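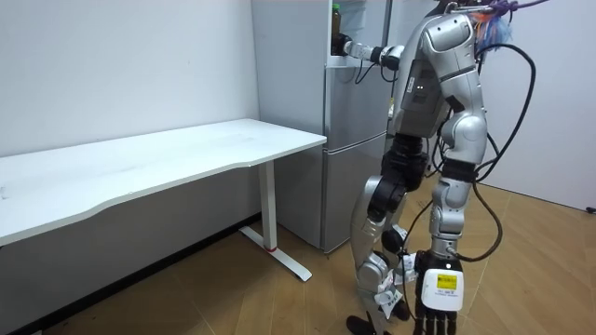

# grundari

A plain-text collection of things people wrote down about condiments, leftovers and how long they lasted. It started as one household's list taped inside a cupboard door and is now 3,980 rows, so take that as a warning about taping lists to things.

Last edited 15th September. The July release had the dates backward in `opened_on` for every row from the Fiadzo building. If you made a chart from it, please throw the chart away.

## What's in the folder

| File | Rows | Notes |
|---|---|---|
| `items.csv` | 3,980 | one row per jar, bottle, tub or foil lump |
| `households.csv` | 526 | no names, no street addresses |
| `remarks.txt` | 900 | free text, lightly cleaned, spelling left alone |
| `units.md` | n/a | why "a glug" is a unit |

## Columns in `items.csv`

- `household_id`: matches `households.csv`
- `item`: whatever the person called it. There are eleven spellings of Worcestershire and we kept them all.
- `item_group`: our guess. Madhu Ahuja and I disagreed on whether hummus is a condiment. It's coded `dip`, under protest.
- `opened_on`: date, or `unknown`, or `before we moved in`
- `tossed_on`: blank means still in there when the form came back
- `why_tossed`: one of `smell`, `mold`, `date`, `guilt`, `guest`, `other`
- `shelf`: `door`, `top`, `middle`, `bottom`, `drawer`. Don't read much into `middle`. People with two shelves used it too.

`guest` means it was tossed because somebody was coming over. It's the second most common reason after `date`, and it clusters in ways you can probably imagine.

## How it was collected

Paper forms, handed out in three apartment buildings and one choir. Annag MacLeish typed in the first 600 rows by herself and would like it known that your sevens look like ones. Macario Chávez did the rest with a script, then did much of it again by hand when the script decided that "mayo" was a month.

Households filled in the form over eight weeks. Some did it daily. Some clearly did it all at once on the last night, in one pen, with every jar opened on the first of the month. Those have `batch = 1` and you may want to drop them.

## Known problems

1. Mustard is overcounted. One household owns a lot of mustard.
2. The choir skews older and labels its leftovers, with masking tape, in capitals.
3. `why_tossed` is self-reported. Hardly anyone picks `guilt` before week five.
4. Forms in Romanian and Mandarin were translated by Lăcrămioara Pană and Yao-tsung Chien. Where they wrote "no real equivalent," the original word is kept in `item`.
5. Row 900 is a candle. We don't know either.

## Please don't

Use this to decide whether something is safe to eat. It records when people threw food away, and people are bad at it in both directions.

## License

CC BY 4.0. Credit "the Grundari list."

## To do

- [ ] merge the Zerkia forms (still in a shoebox)
- [ ] split `pickle` into the vegetable and the liquid
- [x] fix July dates
- [ ] hummus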